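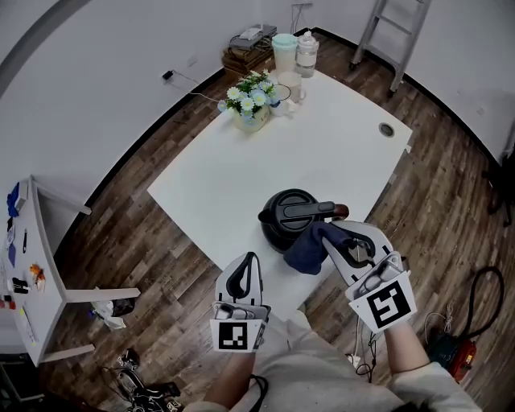 Wiping down the electric kettle at the white table, Birnden practice room

In June, members of the Household Skills Section visited the practice rooms at Birnden, where ordinary domestic tasks are studied and rehearsed at close range. The visit was arranged by Tuva Lunde, who coordinates instruction at the site, and was attended by 13 staff from our Kuder and Mutach offices. This report is intended for colleagues who could not attend.

The morning was given over to the care of small kitchen items. The kettle received the most attention. It is black, and on a dark surface of that kind the marks of a poor wipe are easy to find. Ms. Lunde asked that the cloth be held flat against the body and moved in one direction, with the handle and the base left until last. Our own guidance sheet places the handle first. The two approaches were discussed at some length, and the section will review the sheet before it is next issued.

A cup, a mug, a glass jar and a pale green lidded container share the table with the kettle, together with a pot of artificial flowers. Ms. Lunde prefers that such things remain in place during practice -- a cleared table, in her view, teaches very little about a kitchen in daily use. Bence Sipos observed that artificial flowers are themselves seldom included in cleaning schedules, although the petals collect dust. He has been asked to prepare a short note on the subject.

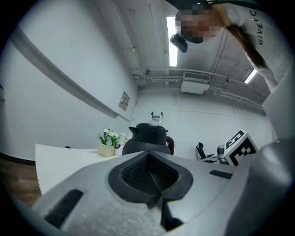
Household Skills Section -- Visits and Exchanges

The room is plainly fitted, with white walls, a wooden floor and a dark baseboard. Fluorescent lights are mounted overhead, and pipes and conduits run along the upper part of the back wall and across the ceiling. An air conditioner is mounted high on the wall. Several members remarked that exposed pipes of this type are difficult to dust, and Ms. Lunde confirmed that they are cleaned on a separate schedule with a long-handled tool.

After lunch the group reviewed the written task cards. There are 17 in the current set, nine of which concern tableware and small appliances. The cards are short and use everyday words. Mr. Sipos requested copies for the Mutach office, and Ms. Lunde agreed to supply them once the present revision is complete.

A return visit by Birnden staff to the Chala training kitchen is under discussion. Members who wish to take part should inform the section office in writing and state which of the task cards they would like to see demonstrated.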